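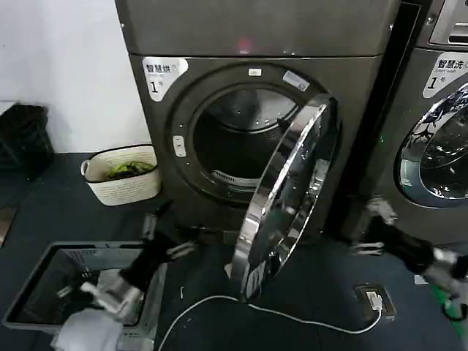
Uta Ski Club - kit meeting, Wednesday, 7.30 pm

Present: Annapurna Naidu (chair), Dinesh Chettiar, Jayanthi Fernandes, Balakrishnan Gounder (minutes). Apologies from Walter Carhuamaca.

1. Last minutes
Agreed, with one correction: the junior helmets came from Ellino, not Rulov.

2. Kit fund
Stands at 1,573 pounds, up from 1,391 at the last meeting. Very well done to everyone who ran the boot swap - what a turnout!

3. Mittens for the juniors
Dinesh brought two sample pairs and we all had a go at doing up a boot buckle with them on. The Rulov pair is lovely and warm but the cuff wouldn't go over Jayanthi's jacket sleeve. The Ellino pair has a longer cuff, a proper wrist strap and a soft patch on the thumb for runny noses (big hit, this). Agreed to order 20 pairs of the Ellino, mostly small, and to spend no more than 400 pounds. Dinesh to order.

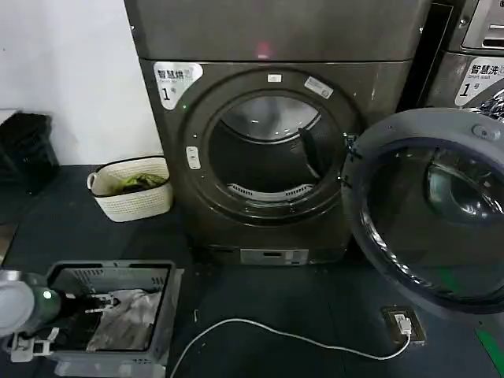

Smart dryer no. 1, door open.

4. Goggles
Balakrishnan tried the Rulov goggles on the dry slope and loved them. They fit over glasses without pinching and the strap stays put on a helmet. Walter had asked by email if spare lenses can be bought singly. Balakrishnan to find out.

5. Names in kit
Jayanthi showed us her iron-on tapes, which look smashing. She will do the new mittens as soon as they arrive.

6. Any other business
Joseph bus: seats still free for the August dry slope day, so please tell friends. Annapurna is bringing flapjacks again - hooray!

Closed at 8.50 pm.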